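Solution-dyed fabric

4 min read
13 shares · 5 comments

Solution-dyed fabric is cloth woven or knitted from synthetic fibre that was coloured before the fibre was formed. Pigment is mixed into the liquid or molten polymer, and the coloured mixture is then pushed through a spinneret to make filaments. The colour runs through the whole thickness of each filament. The method is also called dope dyeing, mass dyeing or spun dyeing, depending on the polymer and on who is talking. It is widely used for awnings, outdoor cushions, boat covers, patio umbrellas, carpet and car interiors.

Process

Most solution-dyed yarn begins as polymer chips. The chips are dried, melted and blended with a concentrate called masterbatch, which carries a high load of pigment in a compatible resin. The blend is filtered and extruded. Filaments are cooled, drawn to line up the molecules, and either wound as continuous yarn or crimped and cut into staple for spinning.

Acrylic is handled differently, as it breaks down before it melts cleanly. The polymer is dissolved in a solvent and the pigment is added to that solution, known in the trade as dope. The filaments are set in a bath or in hot air, and the solvent is recovered.

Polyester, nylon, olefin (mainly polypropylene) and acrylic can all be coloured in this way. Olefin is hard to dye by any other route, having few places on the molecule for a dye to attach. Cotton, linen and wool can't be solution dyed at all, because the fibre is grown and not extruded.

Other ways of colouring cloth

Stock dyeing colours loose fibre before spinning. Yarn dyeing colours the spun yarn, usually on perforated packages, and is used for stripes and checks. In piece dyeing the finished cloth is dyed in the roll, while garment dyeing is left until the article has been sewn.

Denim is traditionally yarn dyed. The warp is passed repeatedly through an indigo bath and the weft is left undyed. Indigo sits mostly near the outside of the yarn, and the pale core shows through as the surface wears. Black denim is commonly made with sulphur dyes, either on the warp alone or on both sets of yarn.

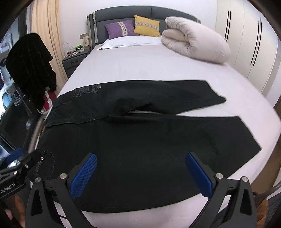
Black jeans with a faded grey print near the back waistband and lighter contrast stitching.

Light and weather

Colour fastness to light depends on the pigment, the polymer and the depth of shade. Pigments chosen for solution dyeing have to survive the heat of extrusion, and many of them also hold up well in sunlight. Pale shades and some bright reds fade sooner than greys, browns and navy.

Fading and weakening are separate problems. A cushion cover may keep its colour and still tear if the fibre itself has been broken down by ultraviolet light. Polypropylene needs stabilizers for outdoor use, and these are usually added along with the colour. Acrylic resists sunlight well without much help, one reason it has long been used for awnings.

Fabric makers often state exposure in hours under a xenon arc lamp. A figure of 1000 hours can be compared with another only where the lamp settings, the humidity and the grading scale are the same. It does not convert directly into years on a deck.

Water repellency is also separate. Solution dyeing does not make cloth waterproof. Outdoor fabrics are often given a fluorine-free repellent finish, and some have a coating on the back. The finish wears off and can be renewed. Sewing thread should be rated for outdoor use as well, as seams commonly fail before the panels do.

Cleaning

Loose dirt is brushed off dry. Most covers can be washed with mild soap and lukewarm water, rinsed well and air dried. Acrylic and some polyesters tolerate diluted bleach for mildew, though zips, thread and trim may not. Mildew grows on the dirt held in the weave more than on the synthetic fibre. Olefin softens at a fairly low temperature and should be kept away from irons, tumble dryers and barbecues.

Limits

Colour has to be chosen early. A mill must run a minimum quantity of each shade and hold it as yarn, so ranges are smaller and change slowly. Switching an extrusion line from a dark shade to a light one wastes polymer while the line is cleared. Against this, there is no separate dye bath, and water use and waste water are generally lower than in piece dyeing.

See also

Awning
Colour fastness
Masterbatch
Outdoor furniture
Polypropylene

7 people found this article useful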